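**Bringate** is a student robotics project at Helik, best known for its long and patient work on teaching machines to fold clothes. It was started by Ferdinand Brunner, who had grown a little tired of line-following cars, and it meets every Monday evening. Students do the handling themselves with hand-held grippers, and their recordings become the lessons a robot arm later learns from.

The first collection, named Fraser, held 700 recordings of towels and shirts. Its successor, Clisero, moved on to coats and jackets, and has so far gathered almost 500. Padded jackets are fondly dreaded by newcomers, for the filling shifts about and a sleeve seldom stays where it is put! Members usually practice on a bed, and a full turn lasts 30 minutes, with plenty of friendly advice from whoever is waiting.
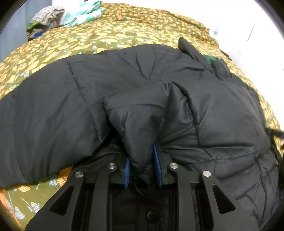
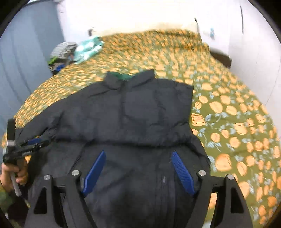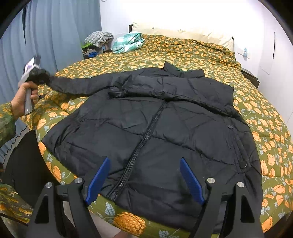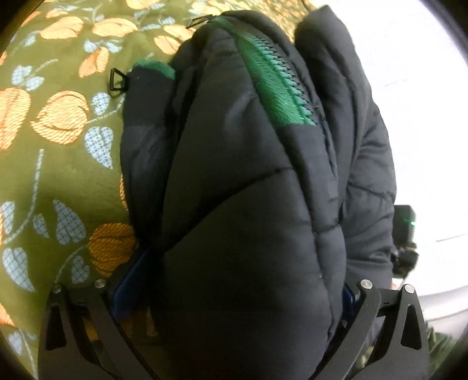

*Handling padded clothing with hand-held grippers, Clisero collection.*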